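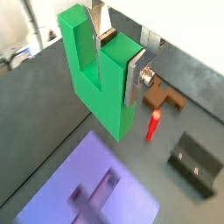
To: Tarncombe Local History list
From: Vinh Lý, Photographic Archive
Date: 15 May 2023
Subject: Re: Monti Collection, print 3,822 (unidentified street with chimney)

Dear members,

Thank you for the replies to the request for help with print 3,822. The archive has now compared the suggestions received with the maps and directories held in the reading room, and I am writing to report the position we have reached. I quote Mr. Doãn's message in full for those who joined the list after it was sent.

> From: Vinh Doãn
> Subject: Monti Collection, print 3,822 (unidentified street with chimney)
>
> I have studied the scan of this print and do not believe it can be the north end of Pretance Street, as the penciled note on the back suggests. The street falls away from the photographer, and Pretance Street rises from the north end. The brick building on the left has a corner entrance with a stone step, and I know of no such entrance on that block.
>
> The large chimney rises directly behind the roof of the feed store. If it is the Cavetell Mill chimney, the feed store must have stood against the mill yard wall. My grandfather worked in that yard and never spoke of a store beside it. I would therefore propose that the photograph was taken in another town altogether, and perhaps on one of the trips Mr. Monti made to visit his sister.
>
> I should be pleased to be corrected.
>
> Vinh Doãn

Mr. Doãn is right on the first point. The penciled note is not in Mr. Monti's hand. It matches the writing on the folders, which were labeled when the collection was rehoused, and whoever wrote it may have been guessing. The catalog entry has been changed to read "attributed location" until the matter is settled.

On the second point the archive takes a different view. We believe the photograph does show Tarncombe, and that it was taken from the south end of Pretance Street, close to the old freight crossing, with the photographer facing north. From that spot the street drops to the creek before it begins to climb, and the climb is hidden behind the wagon at center. The corner entrance belongs to the building listed in the directories as a harness shop and later as a dry goods store. Its ground floor was rebuilt after the flood, when the entrance was moved to the side, and this is why few people now living would remember it at the corner. The stone step survives and can be seen in the alley.
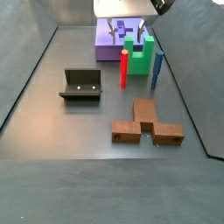
The chimney is the more difficult question, and I would ask members to consider how the photographer's position affects it. In a photograph taken along a street, buildings that stand well apart can seem to share a wall, and the only thing an overlap establishes is which of them is nearer. The same effect occurs at the scale of a tabletop, where a green U-shaped block standing in front of a purple one covers part of its right half from one viewpoint, and the overlap alone would not tell a reader how much table lies between the two. In print 3,822 the feed store roof hides the base of the chimney. It follows that the store is nearer to us than the mill. It does not follow that the two adjoined. The insurance map places the feed store on the east side of Pretance Street and the mill yard 200 yards beyond it, across the creek, and a line drawn on the map from the freight crossing over the store roof meets the chimney very closely.

This reading also agrees with what Mr. Doãn's grandfather told his family. There was no store beside the yard.

Two matters remain open. The first is the date. The print carries no date, and the directories allow a span of several years between the opening of the feed store and the removal of the corner entrance. The awning on the left has lettering which the archive has not been able to read, even from the new scan. If any member has a billhead, calendar or advertisement from a business on the lower part of Pretance Street, we would be glad to borrow it for copying.

The second is the small tower or cupola at the far right. It does not appear on any building shown on the map. One suggestion received is that it belonged to the first engine house, which was taken down before the map was made. If that can be shown, the photograph would be among the earliest street views in the collection. I would ask members to treat the suggestion with caution for the present and not to repeat it in captions.

The archive intends to visit the freight crossing in August, when the county will have cleared the brush on the west bank, in order to take a comparison photograph from the same position. Members who wish to attend should write to me directly. The number will be limited to four on account of the narrow shoulder, and sturdy footwear is required. Please do not enter the crossing itself, as the land is private and permission has been given for that visit only.

Copies of the map section, with the line of sight marked, may be requested at the reading room desk. Please quote the print number, and allow two working days. Corrections to anything stated in this message should be sent to the list so that all members may see them.

Yours sincerely,

Vinh Lý
Photographic Archive
Tarncombe Historical Society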